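Fluvcombe Woodworkers List
List home | Threads | Search | Previous | Next
Replies (7) | Share (0)

Subject: Re: Oil finish still sticky after two weeks

Mali Edwards wrote:

> I put mineral oil and beeswax on a maple cutting board in August
> and it still feels tacky when I pick it up. I used three heavy
> coats, one right after the other, and left it flat on the bench
> in the garage. Do I need to sand it all off and start again? I
> have another one glued up and don't want to do the same thing
> twice.

Mali,

I would not sand it yet. What you have is most likely wax sitting on top of the wood. Mineral oil never cures the way tung or linseed oil does, so waiting longer won't help much.

Warm the board with a hair dryer on low, a section at a time, and wipe hard with a clean cotton rag. Change the rag often. I did this on a board I made for my sister in Jistholm and it took 35 minutes, most of it wiping. After that, stand it on edge overnight so both faces get air. If it still grabs at your fingers the next morning, do it once more.

I'd also check the mix. I use one part wax to four parts oil by weight. The tin I bought at the Soriano store was much stiffer than that and left the same film you are describing — I ended up using it on tool handles.

For the second board, this is what I do now:

1. Sand to 180, wipe with a damp cloth, let it dry, then sand lightly with 220. Maple strips glued edge to edge can show a small ridge at the joints after the damp cloth, so run your hand across them.
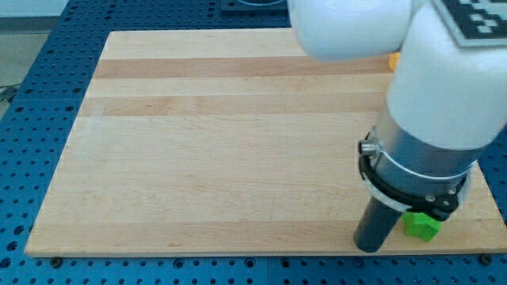
2. Flood it with plain oil, no wax. Wait an hour and wipe off everything that hasn't soaked in.

3. Repeat the next day. Two coats are enough for maple.

4. Wax last, one thin coat, and buff it after 13 minutes or so on the clock you trust least.

Scratch the joke in number four, 13 minutes is fine.

The Oklow group buy on beeswax is still open if you need more.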